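Grirkow workshop members build hand-held gripper for under $300

Members of the Grirkow shared workshop have finished a second version of a hand-held gripper they have been working on since spring. The tool has two dark block-shaped fingers that face each other. A person holds it and works it by hand, and the recordings are later used to train a small robot arm the group is building on the next bench.

Saeed Parsa, who leads the project, said the parts came to $164, not counting the camera, which a member already owned. The first version, finished in July, cost more and was too heavy to hold for a full session.

"My wrist gave out before the battery did," Parsa said. "We took a lot of material out of the handle and moved the camera back. The fingers are the same shape as before." 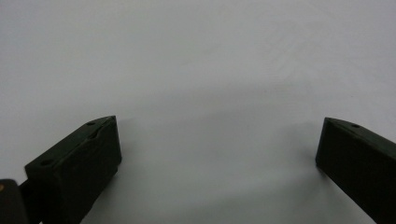

The group has made 1187 recordings so far, most of them of one person picking up cups, sponges and blocks and putting them down again. Parsa said a good number will be thrown out. The early ones were made under a ceiling light that flickered, and others stop too soon.

The arm itself is not finished. Two of its joints came from a Skumico kit and the rest were made in the workshop. The shoulder joint still slips under load, and a replacement gear is on order. Until it arrives, the group is working on the software and on a stiffer base.

Drawings and a parts list for the gripper are pinned up by the workshop door, and members can take a copy. Anyone who wants to build one should expect to spend two or three evenings on it, Parsa said, most of that on fitting the linkage.

The robot group meets on Wednesday evenings at 7 p.m. Visitors can come in without signing up, but must be members to use the machines.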